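旧台式机想加一块机械硬盘放照片,有必要吗?

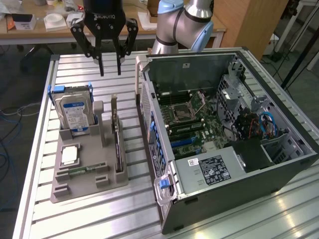
家里照片越攒越多,放在机械硬盘里靠谱吗,还是直接上固态?

长期存、不常翻的照片,用3.5寸机械盘就挺合适,同样的钱能买到大得多的容量,前提是另外再留一份备份。

上面是我问之前自己先琢磨出来的大概结论,可是越看帖子越糊涂,所以还是来这儿细问一下各位。我的情况是这样的:机器是八年前配的,Sisetti的机箱,系统装在一块256G的固态上,早就红了。照片和孩子的视频加起来1392个G,现在分散在两个移动硬盘和一台旧笔记本里,找张照片能找半个晚上,烦死我了!

预算400块左右,二手不考虑。想问三件事:买多大的盘,装进去以后怎么整理,还有老机器的电源带不带得动。另外我老婆坚持全扔网盘,我嫌每年交钱,也嫌传得慢,你们怎么看?

发帖人:半截粉笔
2026年9月28日

芦苇荡里的猫

我跟你情况差不多,去年2月刚折腾完一遍,说说我的做法哈。

容量别卡着买。你已经1392个G了,2T的盘格式化完显示出来只有1.8T多一点,剩下那点地方拍两年视频就没了,直接看4T吧。价格我不敢乱说,我那会儿买的跟现在肯定不一样,你自己比一比,超预算的话宁可等等促销。

电源基本不用操心,一块机械盘吃不了多少电,除非你的电源本来就在硬撑。倒是先拆开侧板看看有没有空的SATA供电头,我当时就是盘到手了才发现线不够长,又等了三天快递……数据线也顺手买一根,很多盘是裸盘,盒子里什么都没有。

装的时候一定关机拔插头,盘要固定好,别就那么搁在机箱底下,震起来嗡嗡响,我忍了一个礼拜才去找螺丝。进系统后要是“此电脑”里看不到新盘,别慌,去磁盘管理里初始化一下,选GPT,再新建卷就行。千万看清楚是哪块盘再点!

整理这块我试过好多软件,最后还是老办法:按年份建文件夹,里面再按“年月+事情”分,比如“2019-07 海边”。先别急着删重复的,全部拷过来,核对完数量和大小,再慢慢清。我用Drilludero查的重复照片,扫出来1255张,一大半是微信来回转发存下来的。它会把连拍的也当成重复,所以别一键全删,我差点把我妹婚礼那组干掉。

老街修表铺

楼上说得挺全,我补一句最要紧的:只有一份就不算备份。

机械盘坏起来没什么规律,我有一块Ranar的用了九年还在转,另一块同时买的Kramer第二年就开始咔咔响了(不是说牌子不行,个例哈,纯属我点背)。你那两个移动硬盘别急着格式化挪作他用,留着当第二份,一个季度插上来同步一次,平时放抽屉里,别跟主机放一块儿。

网盘跟你老婆也不用争,挑最舍不得的传上去就好,结婚的、孩子小时候的、老人的。我挑完只有90个G,晚上挂着慢慢传,没几天就传完了。

还有,拷的时候别用剪切,用复制。几百个G剪切到一半断电,那滋味我尝过。

豆浆不加糖

直接买个NAS吧,一步到位,手机还能自动备份。

半截粉笔

谢谢大家!NAS看了下价格,先算了哈哈。刚拆了侧板,供电头还有一个空的,数据线得买。准备上4T,移动硬盘留着做第二份,老婆那边也同意只传挑出来的了。重复照片我打算过年放假再弄,现在看见文件夹就头大。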